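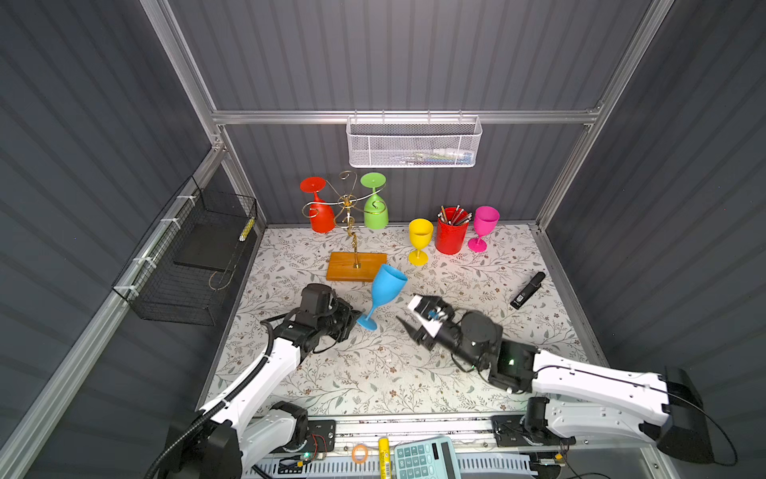 Readers of this blog have asked whether Tatadix, the two-armed system I evaluate for Promine, is ready to tidy a kitchen. My position as of 2019-02-11 is that it is not, although the question deserves a considered answer.

Putting away stemware is a modest chore. An adult learns the motion once and repeats it without thought. Our programme has recorded 800 attempts since December, and progress is measured in small corrections to grip and angle. 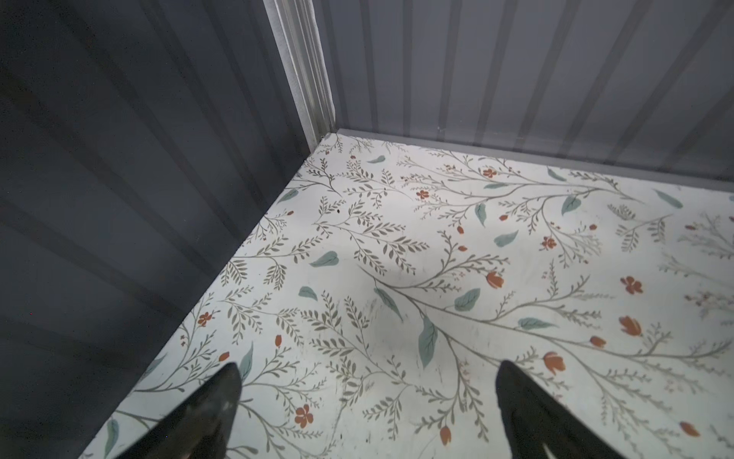

*Gripper open over the patterned work surface.*

Evaristo Quintero of Dinumell has argued that the shop floor will see useful results well before the home does. I agree. A factory can fix the position of a part – a household seldom does.

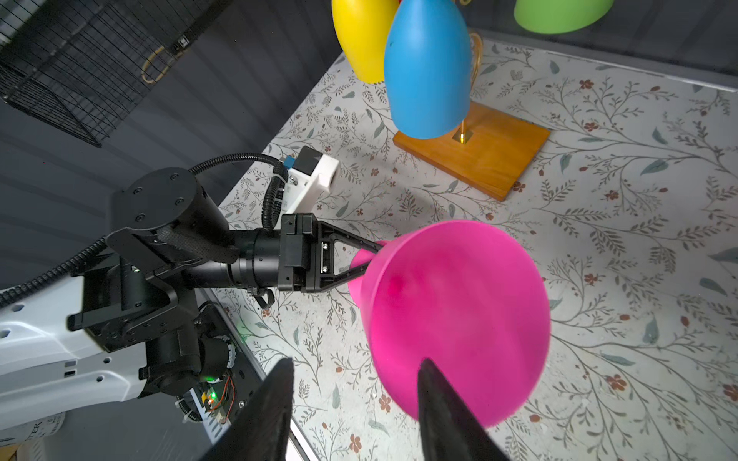

Two-handed work remains the most demanding portion of the evaluation. A person steadies an object with one hand and adjusts it with the other, and the labour is shared without any plan. With the pink plastic piece held at a tilt in one gripper and the other gripper angled toward its narrow end, both arms must agree on a single position. The next review will cover a further 31 attempts, with the same grippers and revised timing.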